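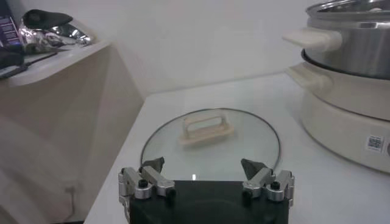
図2-1 ふたと手先の位置関係(右は電気調理鍋)

## 2. 機材をそろえる前に(予算と配置の計画)

両腕タイプの作業セル「Dunance」は、ふたを取る、皿に移すといった台所の作業を丸ごと試せるのが楽しいところです!注文書を書く前に、次の順で計画を立ててください。

1. 扱う調理器具を先に決めます。ふたの直径と取っ手の形を測り、グリッパーの開き幅と見比べます。
2. 作業台を選びます。鍋を中央に置き、左にふた、右に皿を置ける幅が必要です。
3. ノートPC用のサイドテーブルを見積もりに加えます。

> **メモ:** 指先パッドは消耗品です。予備を2組、本体と同時に注文しておくと、立ち上げがぐっと楽になります。
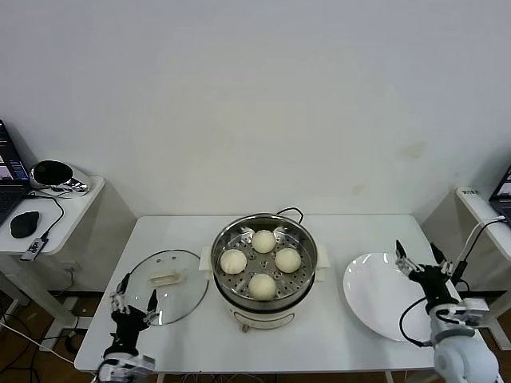

4. 電源の取り口を確認します。鍋の電源コードと腕のケーブルは、別々の経路で計画してください。
5. 予算表に予備費を20%入れます。延長ケーブル、固定具、食器の買い足しはここから出します。
6. 配置図と予算表をSkedbyに登録し、Ellis設計窓口の確認を受けます。担当はBogdan Lisです。

> **注意:** 蒸し料理を題材にする場合は、腕の可動範囲のほかに蒸気の逃げ道も配置図に描き込んでください。鍋の真上に500 mmの空きを取ります。

> **注意:** ガラスのふたを使う計画では、同じ型の予備も買っておきます。途中で違う型に替えると、つかみ位置の登録がやり直しになります。

納期は構成によって変わります。4月に稼働させたい場合は、Wieczorek製の架台を最初に押さえましょう。架台の寸法が決まれば配置図も一気に進みます。腕の取り付け手順は第3章にあります。

(2025年2月版)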